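# Is it rude to ask backers for money again at the thank-you party?

So we hit our goal! 107 backers, which still makes me a little dizzy. The party is in November and we've booked a tiny bar with a friend's band.

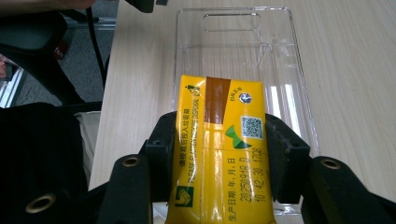
*Yellow packet, clear tray.*

My trouble is we're short on shipping, and my partner wants to put out a donation jar. I think it looks greedy. Would you?

**Leen Atallah**

---

**Conall Dunne**

I'd skip the jar. We did one for our Bulel campaign and made $153, and I spent the whole night watching people pretend not to see it (me included). What went over way better was a raffle, two bucks a ticket, with the first signed copy as the prize. People came back for more tickets after the band's second set!

Check your state's raffle rules first, though, some are picky.

---

**Sandrine Bouvier**

jar is fine, its a party

---

**Apolinar Tovar**

Could you ask the bar for a cut of drinks instead? Ours said yes, but only once we promised them a full room. Get it in writing before you send the invites.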